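Chain slack on the Onalside 400, and why the book figure didn't work for me
Last updated: September

The final drive on my Onalside 400 had been making a slapping noise on a closed throttle since spring. I adjusted it twice by the handbook and it came back both times.

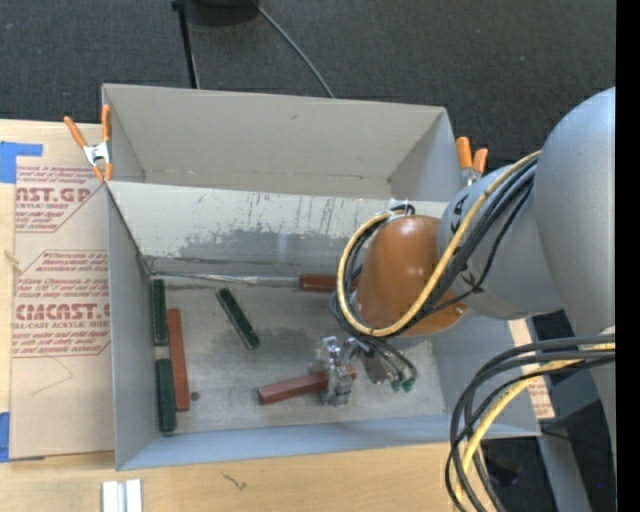

The handbook gives the slack with the bike on its side stand, measured midway along the lower run. That is a normal way to do it. The trouble is that the number assumes stock suspension, and mine has a Hastent rear shock that sits the back end higher than the original did. Raise the rear and the angle of the swingarm changes. The distance between the front sprocket and the rear axle changes with it, so the same reading on the side stand no longer means the same slack once I am sitting on the bike.

The chain is tightest when the countershaft, the swingarm pivot and the rear axle are in a straight line. Anywhere above or below that point it goes looser. With the taller shock my bike rests farther from the line, so a chain set to the book at rest runs tighter than intended when the suspension moves through the middle of its travel. I had assumed a slapping chain must be a loose chain, and so I had been setting it at the snug end of the range. That made matters worse in a way I should have caught sooner.

A chain run too tight wears unevenly. Mine had a tight spot. On the first two adjustments I measured at one wheel position, got a good number, and put the tools away. On the third I turned the wheel a little at a time and measured all the way through, and the slack varied by 14 mm between the tightest and loosest places. No adjuster setting will fix that. If the tight spot is right, the loose part slaps.

I replaced the chain and both sprockets with a Verstraete kit. The old front sprocket was hooked on one side of the teeth. The rear looked acceptable, but I don't mix old and new.

To find the proper slack for the new shock height, I took the shock off its lower mount, supported the frame, and lifted the swingarm by hand until the three centers lined up. A straight length of steel bar is good enough for judging this. I set the chain there with a small amount of free play, tightened the axle, refitted the shock, let the bike down onto the side stand, and measured. The reading was 7 mm more than the top of the handbook range. I wrote it on a piece of tape inside the seat cover, and that is the figure I use now. It applies to my shock at my ride height and should not be copied to another bike.

Wheel alignment was the other job. The marks on the swingarm do not agree with each other on this bike. I measured from the pivot center to the axle center on each side with a trammel made from a rod and two pointers, and the left mark turned out to be the wrong one. I now ignore both.

The slapping has gone. There is still a light whir at low speed in second gear, which I think is the new front sprocket, as it has no rubber damping ring and the original did. I have rubber rings on order from Trarberg and will fit one when the sprocket cover is next off.

Axle nut torque is per the handbook. Replace the split pin.

3 comments

gravelroad_k
Did you count the shock linkage bolts as single use? My book says to replace them but the dealer reused mine.

Reply from author
I reused the lower one after checking the threads. The Onalside handbook doesn't call for a new bolt, only fresh grease on the shank.

twinshaft
Same mismatch on the swingarm marks here, but on mine it is the right side. Going to try the rod and pointers before I order tires.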